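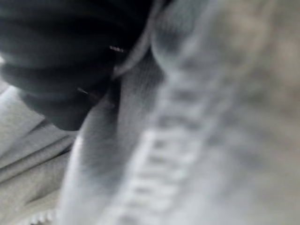 Automation of garment handling in commercial laundries

Automation of garment handling refers to the use of robotic equipment to pick up, orient, open, fold and sort clothing in commercial laundries, linen services and garment repair operations. It is distinct from the older mechanization of washing, drying and pressing, in which the fabric is moved in bulk and individual pieces are still loaded and unloaded by hand.

Flat goods such as sheets and towels have been fed and folded by machine for decades. Clothing has been slower to follow. A garment has no fixed shape once it leaves the hanger, and its fastenings, linings and seams differ in stiffness from the cloth around them. Zippered garments are regarded as a particular difficulty, as the tape and teeth resist folding along some lines and can catch on neighbouring pieces.

Contents
1 Equipment
2 Workplace organization
3 The Trosside plant
4 Effects on employees
5 Safety and training
6 Limitations
7 See also

Equipment

A typical handling cell consists of one or two robot arms, a work surface, a supply bin and an outfeed conveyor. The arms carry grippers with fingers shaped to hold cloth without marking it. Many cells combine an overhead camera with a small camera at the wrist, which gives a close view of the fabric at the point of contact. Images from the wrist camera are often blurred while the arm is moving, and control software generally relies on several views taken in succession.

Cells are either programmed for a fixed sequence or trained from demonstrations, in which an operator guides the arm through the task many times. The second method has become more common for clothing because it tolerates greater variation in how a piece is lying when it is picked up.

Workplace organization

In a conventional plant, the finishing floor is divided into sorting, inspection, pressing, folding and packing. Handling cells are usually placed between inspection and packing. Employees formerly assigned to a folding table are moved to cell attendance, inspection or repair. One attendant may look after several cells, clearing dropped pieces, refilling bins and setting aside garments that the equipment has rejected.

The introduction of cells tends to alter the pace of adjoining stations. Manual folders can slow down or speed up in response to the flow of work, while a cell runs at a nearly constant rate and stops entirely when it faults. Plants have responded by holding a larger buffer of unfolded work and by keeping at least one manual table in service on each shift.

The Trosside plant

The workwear laundry at Trosside, operated by Meredith Textile Services, is a mid-sized example. The plant employs 70 people and processes jackets, coveralls and fleece garments for employers in the surrounding district. It installed its first handling cells in February, using Grallel arms and the Zerine scheduling system, and published an internal review in April 2025.

According to the review, the cells folded 1,725 garments per shift once commissioning was complete. The number of employees assigned to manual folding fell from 40 to 12. No positions were eliminated during the review period, although four vacancies on the evening shift were left unfilled. Most reassigned employees went to inspection and mending, where a backlog of zipper replacements had built up.

The review recorded mixed opinions among staff. Employees reported less shoulder and wrist strain, and several favoured the mending work for its variety. Others objected to the noise of the outfeed conveyors, to the loss of conversation at the folding tables, and to a pay classification for cell attendants that had not been settled when the equipment went into service. A revised classification was later agreed with the employees' representatives.

Effects on employees

The principal physical effect is a reduction in repetitive reaching and lifting. This is partly offset by longer periods of standing and by the attention required to monitor equipment. Attendants are interrupted often, and rotation between stations is commonly recommended.

Skill requirements also change. Experienced folders have a detailed knowledge of fabrics and fastenings that is useful in demonstrating tasks to the equipment and in judging its faults. Whether this contribution is recognized in job descriptions varies from one employer to another.

Safety and training

Cells are either fenced or operated at reduced speed and force. Attendants are trained in stopping and restarting the arm, removing trapped cloth and reporting faults. Loose sleeves, lanyards and jewellery are prohibited within reach of the equipment.

Limitations

Dark linings, very thin fabrics and garments turned inside out continue to be handled mainly by hand. Open zippers are a frequent cause of rejected folds, and some plants close them at inspection.

See also

Industrial laundry
Materials handling
Job rotation
Occupational ergonomics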